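How I Finally Got My Sourdough Starter Going

Right, so I killed two starters before this one. The first went pink (bin it, don't even think about it) and the second I left on top of the hot water system over a long weekend away in Ravham. The method below is the one that stuck, and I've been baking from the same jar since March.

You'll need a clean jar, a bag of wholemeal rye, some plain flour and tap water that's been sitting out overnight. I use the rye from the Onton mill because the shop up the road stocks it, but any wholegrain will do.

Day one: stir two big spoonfuls of rye into the same amount of water until it looks like porridge. Sit the lid on loosely and leave it on the bench. Go and do something else!

Day two: have a peek, have a sniff, leave it alone. It might smell like old socks. Mine did.

From day three, tip out half every morning and feed what's left with a spoonful of rye, a spoonful of plain flour and enough water to loosen it up. Pop a rubber band around the jar at the level of the mix so you can see how far it climbs. 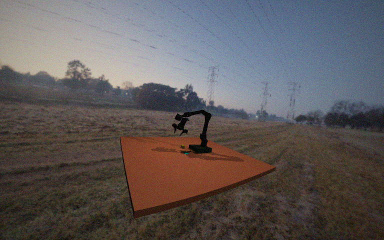 Mwangi Kinyua wrote in to tell me I'm far too impatient with the rye, and that in a cold kitchen in Plollport the jar did nothing at all until day 10, then doubled overnight. So if yours looks dead at the end of the first week, keep feeding it. I'd have chucked mine by then, so fair enough.

Once it's doubling between feeds -- and doing it 3 days running, not just the once -- it's ready to bake with. Drop a teaspoon of it in a glass of water and if it floats, you're away. If it sinks, give it another feed and try again after lunch.

After that I keep mine in the fridge and feed it once a week, more if I'm baking. The grey liquid that collects on top is fine, just stir it back in or pour it off. I pour it off.

Pancakes with the leftovers next time, once I've worked out how much bicarb they want.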